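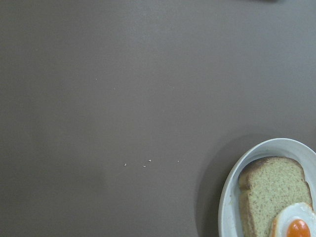

Break room and table check, Fikellow office, second floor
Done by: Lacey Bellamy
Date: 10/01/2024
Passed on to: Saodah Halim

I'm using the same list Wolfram left us, with my notes after each line. Sorry in advance, I ramble.

1. Tabletop clean – NOT YET
Crumbs on the gray table again, pale little ones, near the white oval plate. Tiny, yes, but they still count on this form. Wipe down with the spray under the sink, please, and do the edges too.

2. Tabletop surface in good shape – OK
Nice and smooth. I ran my hand all the way across (twice!) and didn't catch on anything.

3. Table legs and bolts – OK, sort of
One leg had a bit of wobble, so I tightened it with the little wrench from Melahat's drawer. Put the wrench back, Melahat, I promise.

4. Dishes put away – NO
The oval plate needs to go back in the cabinet. Please check the rims for chips while you're washing up – we threw out 2 chipped bowls last time and I'd love not to find another one with my thumb.

5. Toaster cord and plug – OK
No fraying, plug sits tight. Crumb tray was pretty full, so I emptied it. It was worse than the table!

6. Fridge temperature – OK
Thermometer says 38. Somebody's yogurt is past its date and I left a sticky note on it.

7. Fire extinguisher – OK
Needle in the green, tag number 297, pin in place. Next service is December, so I've asked Nevzat to call Drorkon and get us on their schedule.

8. Walkway to the back door – FIXED
Two boxes of Umura paper towels were sitting right in the way. I moved them to the supply closet myself, and boy are they bulky.

9. First aid kit – NEEDS STUFF
Low on the small bandages and there's no burn gel at all. Saodah, can you add both to the Canpolat order?

Still open: 1, 4 and 9. I'll swing by tomorrow after lunch and sign off on whatever's done.

Lacey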